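Home | Fixtures | Tickets | Academy | Contact

CLUB NEWS

Bolotberg sign keeper Russo for rest of season

October | By the Bolotberg media team
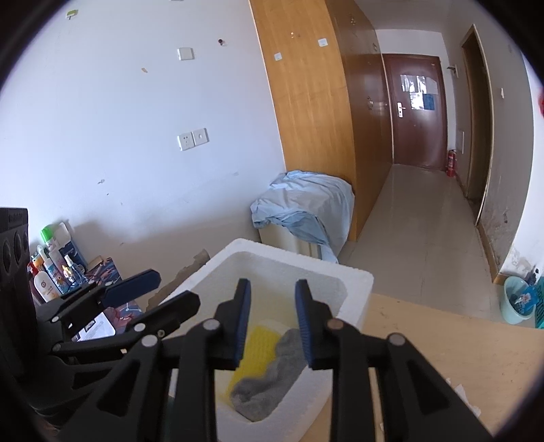 A white styrofoam box on the floor.

Bolotberg have signed goalkeeper Russo from Vamaretti until the end of the season. The 16 shirt is his, and he goes straight into the squad for the home game against Pimeck.

Russo kept 6 clean sheets for Vamaretti last season. Bolotberg drew their last home match 1-1 in front of 1,608 fans.

Tickets for Pimeck are on sale at the club office, with 363 seats left in the main stand. Gates open at noon.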